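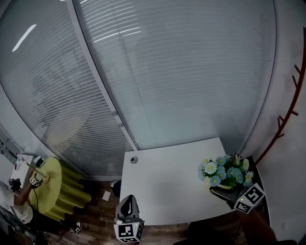

Milan Cuypers asked me whether looking after a few meeting rooms is really enough to fill a job, and could I please put the hours and the pay near the top so people don't have to dig for them. Fair enough, Milan! It's 12 hours a week, spread over three mornings, and it pays $600 every two weeks. The job is room keeper at Oruvia, our shared workspace in Wundville, and yes, it fills the hours very nicely. I know because I've been doing it myself on top of everything else, and the everything else is starting to suffer.

So, hello! I'm Jeanine De Bruijn and I run Oruvia day to day. We have 3,455 square feet on one floor, with desks you can rent by the month and a handful of rooms you can rent by the hour. People use them for interviews, tax appointments, tutoring, choir board meetings that go on far too long, you name it. The desks pretty much look after themselves. The rooms don't. Somebody comes in with a box of donuts, somebody else moves the table so they can get at the outlet, the blinds get yanked up on one side, and by the time the next group walks in it looks like we don't care. We do care, and I'd like to hire a person who does too.

What the rooms are like

They're simple and I want them to stay simple. White walls, a brown plank floor, a white table pushed up to the curved glass, and white blinds that close when people want some privacy. Then a few things with color so it doesn't feel like a dentist's office. There's the dark red coat rack with hooks like little branches (I love that coat rack and I will not hear a word against it). There are the flowers on the end of the table, pale blue ones and white daisies with a few small red buds, in a pale vase. They're artificial. I held out for real ones for the longest time, but we get people with allergies, and I got tired of carrying sad tulips to the compost on Fridays.

If you read that and thought "she should swap the flowers out by season," please apply, I want to talk to you.

What you'd be doing

Most of your time goes to getting each room back to the way it should be between bookings. You'll have the booking sheet on the tablet by the kitchen, so you know who is coming and when, and you work your way around. A normal reset goes like this: wipe down the table, put it back against the glass if it has wandered, straighten the chairs, check the floor for crumbs and staples, see whether anyone has left a scarf on the coat rack, close the blinds, and leave the door open so the room airs out. It takes me ten minutes if the last group was tidy. It takes a good deal longer if they had glitter. We do not ban glitter, but I have thought about it.

Then there are the jobs that come around less often.

Blinds. The glass in our biggest meeting room is curved, and the blinds follow it, which looks lovely and is a pain to dust. You can't just run a duster straight across. I go slat by slat with an old cotton sock on my hand, one section one morning and the next section another morning, and that way it never becomes a huge chore. If you have a better way, you'll be my hero.

Glass. Fingerprints, mostly at elbow height. Also the glass picks up every reflection from the ceiling lights, so smears show up like crazy. Check it from the doorway and then again from the far side of the table before you call it done.

Flowers. They collect dust like you wouldn't believe, especially the daisies. A soft makeup brush works for the petals. Every so often I take a whole bunch out of its vase and swish it in the sink with a drop of dish soap, then let it dry on a towel overnight. When you put them back, take a minute over it. Turn the vase, pull a stem forward, tuck the gaps with leaves. I'm picky about this one, I'll admit it.

Tables. White tables are wonderful until a person with a ballpoint pen sits down at one. We have a spray from Kamath under the kitchen sink, and a sheet on the inside of the cupboard door that says what to use it on and what to keep it away from. Please read the sheet. The cable holes in the tabletops get full of crumbs and paper bits, and a dry paintbrush gets them out.

Floors. A contractor does the deep cleaning at night, so you don't have to mop. You just sweep when it needs it and pick up spills right away before they get walked down the hall.

Lost and found. Gloves, chargers, umbrellas, once a trombone mouthpiece. Tag it with the date and the room, put it in the gray bin in my office, and send a quick note to whoever had the room. We hold on to things for a month.

Supplies. Markers, paper, wipes, coffee for the kitchen. You keep the list and I do the ordering. When I forget to do the ordering, you remind me.

Setting up for bigger bookings

Now and then a group takes several rooms for the whole day and wants them arranged in a certain way. Stimance is our biggest regular and they send over a floor sketch ahead of time, usually a pretty good one. You'd move the tables (they're not heavy, but the long ones are awkward, so grab me or Milan for the other end), put out chairs, and see that each room has a coat rack or at least somewhere for wet jackets to go. In March we had every room set up differently at the same time and I spent the afternoon walking around with a chair in each hand. I would have paid good money for a second person that day. Hence this ad, I suppose!

Who I'm looking for

You don't need experience in an office or a hotel, although it's fine if you have it. I've had great help from people who used to work in a bakery, a library and a daycare. What I'm after is an eye for when a room is off. You walk in, the vase is in the middle of the walkway side where an elbow will get it, one blind is crooked, and it bothers you enough that you fix it before you've even put your bag down. If that's you, the rest can be learned in a week.

You should be okay with being on your feet, bending, reaching up to the top of the blinds from a step stool, and carrying a chair down the hall. If one of those is a problem, tell me anyway and we'll see how we can split the work up. Milan is tall and likes the step stool.

You should also be fine with people. Most of the time you'll be working around folks who are on their way in or out, and they'll ask you where the restroom is, how the blinds work, whether they can stay another half hour. You don't have to have every answer. A friendly "let me find out" goes a long way. And if a meeting is going on, we leave it alone. We don't pop in for the mugs, however much we want to.

English is what we mostly speak here, and any other language is a bonus.

Hours, pay and the practical stuff

The 12 hours are over three mornings, four hours each. Which mornings is something we can work out together, as long as they stay the same from week to week so I can plan the bookings around them. The pay is the $600 every two weeks I mentioned at the top. If you stay late for a big setup, you get paid for staying late, same hourly rate, and I write it down the same day.

You get a key, a locker, and as much coffee as you want. You can also use a room for free outside your hours when it isn't booked. The last person used hers for a quilting group, and I miss the leftover pie.

There's a bus stop right across the street, and bike parking around the back. Parking for cars is tight before ten. We start you with a paid trial morning so you can see whether you like it. I'll walk you through every room, show you where things go, and then I'll let you do a couple of resets by yourself while I pretend to be busy in the kitchen.

How to apply

Please don't send me a long cover letter. I'd much prefer a short note with your name, a phone number, which mornings would suit you, and a few lines on one thing: tell me about a room you fixed up or looked after. It can be your grandmother's sewing room, a classroom, a break room at work, the back of a van. What was wrong with it, what did you do, and what did you leave alone? A resume is welcome if you have one handy, but I'll read the note first.

You can drop it off at the front desk on any weekday morning or use the contact form on our website and put "room keeper" in the subject line. If you'd like to come and look at the rooms before you decide, do! Ask for me or for Milan. If we're in the middle of something, have a seat and hang your coat on the red rack.

I answer every note, including when the answer is no, though it may take me a few days. I'll keep this posting up until we've found the right person, so if you can read it, the job is still open.

Jeanine De Bruijn
Oruvia, Wundville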